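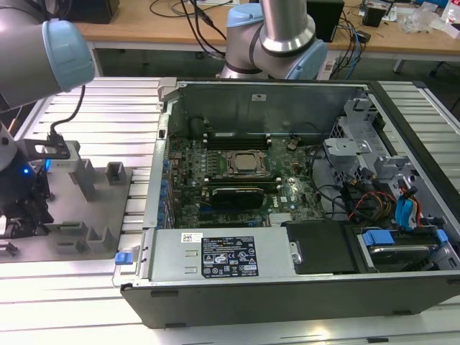
Ollent Field Supply
Home > Football > Practice Equipment > Dummies and Sleds

Umivier Free-Standing Tackling Dummy
Made by Vulleo
Sizes: Youth, Varsity
Availability: Varsity in stock. Youth ships from the maker, allow extra time.

The maker says the Umivier "teaches perfect tackling form." It's a padded post with a heavy bottom. It doesn't teach anything. A coach standing next to it might, if he's watching feet and heads instead of talking to the other coaches. We sell it because it is a good padded post with a heavy bottom, and we've handled plenty that weren't.

What follows is our own write-up. The Vulleo catalog text is available if you want it, and you can have it for free along with the order form.

What it is

A foam cylinder in a vinyl cover, 16 inches across, set on a rounded base that rocks back upright after a hit. The Varsity size weighs 118 pounds as shipped. The Youth size is shorter and a good deal lighter, and we'll talk about that below because the lighter weight is where most of the complaints come from.

The base is sealed at the factory. You don't fill it with sand or water, which we count as a point in its favor. Every fillable dummy we have taken back had a leak at the plug, and a water base left outdoors in a cold state will split the first winter. The downside of a sealed base is that you can't empty it to move it. Somebody has to carry 118 pounds to the shed, or tip it on edge and roll it. It has two handles at the sides. We'd have put a third one lower down.

What the maker claims, and what we think

"Returns to upright after every hit." After most hits. Square it up and drive through at the waist and it will go down and come back. Hit it high and off center and it spins, and on wet grass it can slide and stay down for a moment. That doesn't bother us much, seeing that ball carriers don't pop back up either, but the word "every" shouldn't be in there.

"Simulates live contact." No. Live contact moves its hips, puts a forearm in your chest and runs away. The dummy waits for you. You can rep the approach, the head placement and the wrap, and those are worth repping. A player who looks terrific on the dummy and misses in space on Friday isn't a mystery.

"Reduces injuries." We asked Vulleo where this came from and were sent another copy of the catalog. It stands to reason that fewer body-on-body collisions in a practice means fewer chances to get banged up. That would be true of hitting a mattress. Please don't buy this, or anything else from us, on the belief that it will keep a kid from getting hurt. Bad form on a dummy is still bad form, and a player who ducks his head into foam all week will duck it into a thigh pad at the end of the week.

"All-weather cover." The vinyl sheds rain fine. The zipper flap faces down and mostly keeps water out of the foam. What ruins these is sun. Left on a sideline all summer, the color goes first and then the cover gets stiff at the seams. Store it inside, or at least throw a tarp over it.

"Game-changing." We left this one out of our ad.

The good parts

The stitching is doubled where the cover meets the base, and that is the spot where dummies come apart. The foam is firm enough that a high school lineman doesn't hit bottom. The cover comes off with one long zipper and can be replaced without sending back the whole unit. We stock the covers. The old Vulleo model had a laced cover that took a whole afternoon and a pair of pliers, and we are glad it's gone.

It is also plain. There's a printed stripe at thigh height to give players an aiming point, and that's all. No arms, no fake football glued to the side. The models with arms cost more and the arms are the first thing to tear.

The Youth size

We go back and forth on carrying it. With the smallest age groups it does what it should. Move up to seventh and eighth graders and a few of them will knock it flat and run it across the field, which is fun for them and teaches them to leave their feet. If your roster mixes ages, get one Varsity and let the small kids work on fit and wrap at a walk. We would rather sell you one dummy you keep than two you argue about.

Compared with the Rustad

People call asking whether they should get the Umivier or the Rustad one-man sled. They're different tools and we wish both makers would stop advertising against each other.

The Rustad is a steel frame on runners with a pad on the front. It's for driving: leg action, staying low, keeping contact. It needs decent ground and a coach willing to stand on the back of it. It will chew up a good practice field, so ask whoever mows before you order. As a tackling tool it's poor. The pad sits at one height and there's nothing to wrap.

The Umivier is for the hit and the wrap, and it's poor at drive. Once it tips, the resistance is gone, so a player who likes to finish with his legs learns that he doesn't have to. If you have money for only one and you are coaching mostly linemen, buy the Rustad. If your trouble is linebackers and backs who grab at jerseys, buy this. If your trouble is that nobody knows who has the tight end, save your money.

From people who have used it

We asked two customers for comments and told them they didn't have to be nice. Neither one got a discount.

Tegan Pirihi coaches defense for a small-school program and has had a pair of the Varsity size since last December:

"They've held up. One has a scuff from being dragged over the parking lot, which was our fault. I don't buy the stuff about game speed. We use them for one short station and then put them away, because after a while the kids start showing off for each other and the technique goes out the window. The spin on an off-center hit is useful. It tells me right away who isn't squared up. Heavy to move. I make the players do it."

Gunnel Rønning bought one for a club team that plays on a shared town field:

"It is fine. I expected more for the price. The foam smelled for a while when it was new and we had to leave it in the open to air out. It comes back up slower than in the catalog. For beginners that is good, since they have time to see what they did wrong. I would buy another but I would wait for a sale."

We don't run many sales on these. The freight eats whatever we'd knock off.

Care

Wipe the cover down with mild soap and water. Skip the bleach; it dries out the vinyl. Close the zipper fully before anyone hits it. Check the seam at the base now and then, and if you see thread pulling loose, stop using it and call us while it's still a repair. Don't stack them on their sides for the winter, as the foam takes a flat spot and keeps it. Don't use it on concrete or a gym floor. The base will mark the floor and the rebound is quicker than you'd expect.

Warranty

Vulleo covers the base and foam for 12 months from delivery. The cover isn't included unless the seam fails, and they'll want to see the seam. Fading isn't covered, cleat cuts aren't covered, and neither is anything that happened while the dummy was tied to a pickup truck. That last one is in their printed terms, so you can draw your own conclusions.

If you have a claim, call us first. We deal with the maker faster than you will, and we keep the paperwork.

Shipping and returns

The Varsity goes by truck freight to a school, shop or any address with someone there to sign. The driver will bring it to the tailgate and no farther. Have help on hand. Look it over before signing, and write any tear in the carton on the slip.

Returns are accepted on unused units in the original carton. You pay the freight back, and it isn't cheap, so if you're unsure call and describe your practice setup. We have talked people out of this one before.

Also in this section

Umivier replacement cover, Varsity
Umivier replacement cover, Youth
Rustad one-man sled
Rustad replacement pad
Hand shields, curved and flat
Agility bags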